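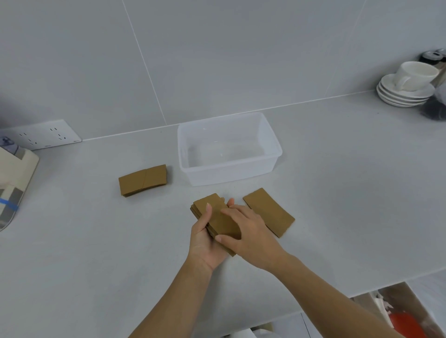 Handling a stack of flat cardboard sleeves at the counter.

Counter and Prep Assistant, Automation Trial
Noonan Coffee Counters, Dovurlow
Full time, permanent. Apply by 3 July 2020.

Noonan runs staffed coffee counters inside office buildings and clinics. We employ around 100 people. We are hiring one Counter and Prep Assistant for our Dovurlow site, where part of the prep work will be handed over to a machine during the next year. The person we hire will do that work by hand first, help us set up the machine, and then move to a job with more time at the counter.

What the job is now

Dovurlow serves 4,000 drinks in a normal week. Every hot drink to go gets a cardboard sleeve. The sleeves come to us flat, and somebody has to separate them, open them into shape and put them in a bin where the barista can reach them. Prep staff also restock lids and cups, clean the milk equipment, wash up, and cover the espresso machine at breaks.

Sleeve prep is light work but it is repetitive. Staff have told us it is hard on the thumbs and wrists after a long stretch, and that it is the first thing to get dropped when a line forms.
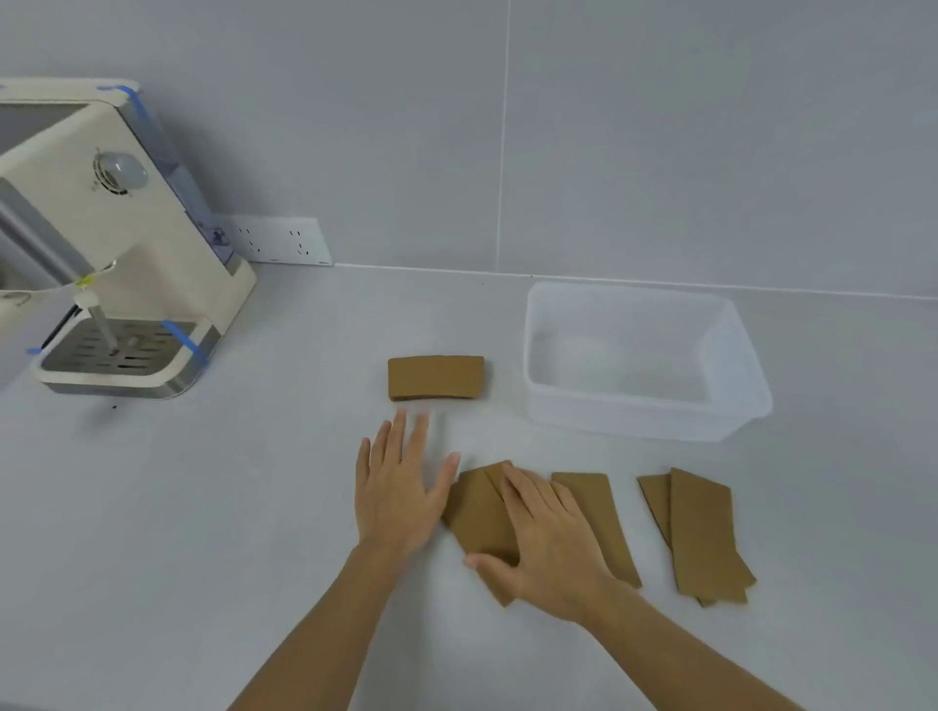 A flat sleeve that is bent the wrong way will not sit right on the cup. Two stuck together are easy to miss. Experienced staff catch these by feel and put them aside, usually without stopping. We want to get that knowledge written down before we ask a machine to do the same job, and you will be part of writing it down.

What will change

Kalteck is building a small bench unit that picks up flat sleeves, opens them and drops them into a bin. It is planned to go in at Dovurlow in March. Until then all sleeves will be done by hand.

Once the unit is running, the assistant will load it, clear jams, check what comes out and switch it off if something looks wrong. You will decide when it is stopped. The hours saved on sleeves will go to customer service and to barista training, which is paid at your normal rate.

No hours at Dovurlow will be cut because of the unit. This has been agreed in writing with the staff there through June of next year, and you will get a copy with your offer letter. We have not made a decision about other sites. If the trial goes badly we will take the unit out and go back to hand prep.

Your duties

Prepare sleeves, lids and cups for each shift
Serve customers and take payments
Clean the counter, bins and machines to our hygiene standard
Keep a short log of prep problems, such as stuck or damaged sleeves
Show the Kalteck technicians how the work is done and answer their questions
Test the unit with the shift lead and report faults

The log is about materials and equipment. It does not record how fast anyone works, and it is not used in reviews.

What we are looking for

You should have worked in a cafe, kitchen, shop or warehouse, or somewhere else with regular prep work. You need to be able to stand for most of a shift and use both hands for fine work. Tell us if you need an adjustment and we will look at it with you. You do not need any technical background. We do want someone who will speak up when a machine is getting in the way.

Pay and hours

$18 an hour, 36 hours a week, early shifts. Tips are shared by hours worked. Paid breaks, two weeks of paid vacation in the first year, and a free meal on shift. Task rotation is already in place, so you will not be on sleeves for a whole shift.

How to apply

Send a resume or a one-page letter to Philomena Duggan, Staffing, Noonan Coffee Counters, quoting reference 879. Please say when you could start. Interviews take place at the Dovurlow counter with Philomena and the shift lead, Tadhg Mulcahy, and include a paid one-hour tryout. Questions about the trial itself can go to Henrik Frerichs, who is running it for us. Current Noonan staff may apply and will keep their length of service.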